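Two bins and a very long walk

Feb 8, 2020

I went along the river path at Bukari again last week, from the footbridge down to the old boat slip, and I'm sorry to say the litter is back.

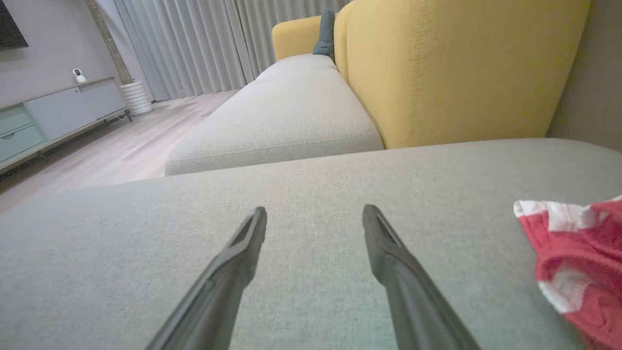
You may remember I had a moan about this in the last newsletter, and Iida Ikonen kindly wrote in to tell me the council had promised us more bins before winter. Well, we've got two! Both of them are at the car park end, so if you finish your chips by the slip you've got a long trudge back with the wrapper (and plenty of people clearly don't fancy it).

The worst patch is behind the allotments, where somebody has tipped three mattresses and a heap of broken tiles into the ditch. I rang the council and got a very patient man who gave me a reference number and said fly-tipping on that side belongs to the drainage board – who told me, when I rang them, that it belongs to the council. Round we go.

Jitendra Tyagi has been getting names for a petition and is up to 599, which I think is marvellous for a place our size. He wants the ditch cleared and a proper gate put across the track so vans can't get down there at night. There's a copy to sign on the counter at Oksanen, next to the bread.

The petition goes in at the March meeting. I'll be there with my photos of the ditch, and if you've got any of your own, do send them over to me before then.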